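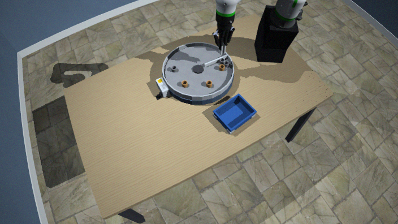 5 Drehteller in der Simulation einrichten

Dieser Abschnitt gilt für das Clatine-Paket mit Zindska-Teller. Der Hersteller Flurik verspricht »Einrichtung in wenigen Minuten«. Planen Sie lieber 25 Minuten ein, beim ersten Mal mehr.

Vor dem Start

1. Szene laden und warten, bis beide Arme in Grundstellung stehen.
2. Unter »Teile« die Anzahl 6 eintragen: drei orange und drei graue Hülsen. Der Vorgabewert ist ein anderer und passt zu keiner der mitgelieferten Aufgaben.
3. Startwert der Zufallsverteilung notieren (bei uns 1364). Ohne ihn lässt sich ein Fehlgriff später nicht nachstellen.
4. Blaue Kiste vor dem Teller prüfen. Sie muss leer sein.

Hinweis: Laut Datenblatt verteilt der Teller die Teile »gleichmäßig«. Darauf würde ich mich nicht verlassen. Die Hülsen sammeln sich gern am Trennsteg, und von oben sieht der Greifer dann vor allem Ränder.

Greifer anfahren

5. Arm über den Teller fahren, Finger senkrecht nach unten.
6. Kameraansicht am Greifer öffnen und Abstand zum Steg kontrollieren.
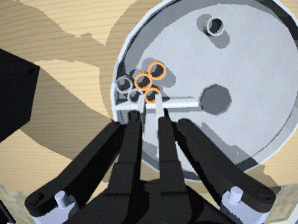
Abb. 5-2: Fingerspitzen über dem Trennsteg, an der untersten orangen Hülse

7. Erst danach die Finger schließen. Meldet das Programm »Ok«, trotzdem in der Ansicht nachsehen — die Meldung bestätigt nur den Fahrbefehl, keinen Griff.

Vorsicht: Die automatische Kollisionsprüfung kennt den Tellerrand, den Steg aber nur als flache Linie. Geschwindigkeit in Stegnähe von Hand begrenzen.

8. Durchlauf starten und die Fehlgriffe mitschreiben. Die beworbene Trefferquote bezieht sich auf 1000 Griffe mit einzeln liegenden Teilen. Für dicht liegende Gruppen nennt Flurik keinen Wert.

Stand: 11. Januar 2021, bearbeitet von Marianna Bielecka. Ein Update für die Kollisionsprüfung ist für Februar angekündigt. Bis es geprüft ist, bleibt der Warnhinweis stehen.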